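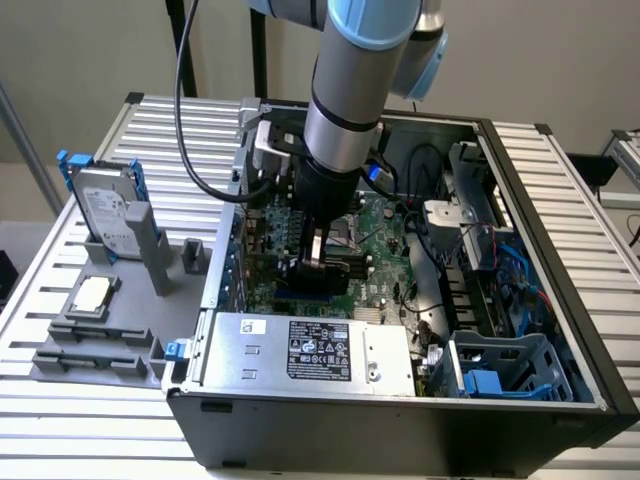
Callham Refurbishing, review meeting, Friday, August 29, 2025

Present: L. Lobo (chair), K. Menon, bench leads. Tostine sent no one.

1. Tostine memory cell, trial offer
Khairul went over the vendor's quote for the arm, gripper, printed parts fixture and software. Tostine claims 100 desktops a shift. Leonor asked whose desktops. The sales sheet doesn't say what model, or whether the lids were already off.

Khairul noted that the fixture has to be loaded by hand. Leonor said that labor belongs in the cost sheet and isn't there. Bench leads doubt the fingers will cope with cases where cables lie over the board. Tostine calls this "handled." No test data supplied.

Our log shows 77 case layouts last year. The quote covers one. Each extra layout is billed separately, price on request.

2. Support
30 days, then a contract. Leonor won't sign on those terms.

3. Decision
No purchase. Khairul to ask for a trial on our own mixed pallets in September, failures counted by us. Jonden to be asked for a competing quote.

Carried over: bench lighting.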